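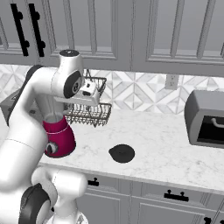

Slide 1: kitchen counter with the magenta blender

Morning, all. I'm Feven, I look after site security at Fundberg, and I've got 13 minutes before coffee. (Wait for the back row.)

I want to talk about odd approaches. Friendly messages from a recruiter, a paid "chat about your industry", a visitor who asks which gate the lorries use. We had 38 reports like that up to March, and 36 came from people who nearly didn't bother. Please bother! I'd much rather read about a lost delivery driver than miss something.

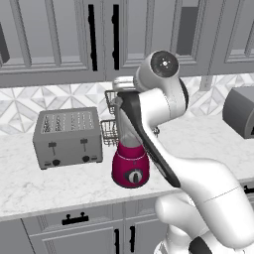

Slide 2: blender on the white marble worktop

Tell the Tesus story here – keep it short. Man at a trade fair, very chatty, wanted a phone number and then a site plan. Duyên Ung spotted the second question and rang me that evening. She didn't argue with him or play detective, she just wrote down what he'd asked. Duyên is happy to be named, I checked.

Mention the Admasu depot as well if anyone asks about drones. Don't get into who was flying them, we don't know.
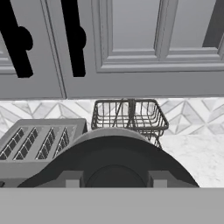 Slide 3: grey wall cupboards, black handles

How to report: ring the desk on extension 1,294 (say it twice, without the comma). Time, place, what was said. Denel staff use the same number.

Questions, then hand out the cards.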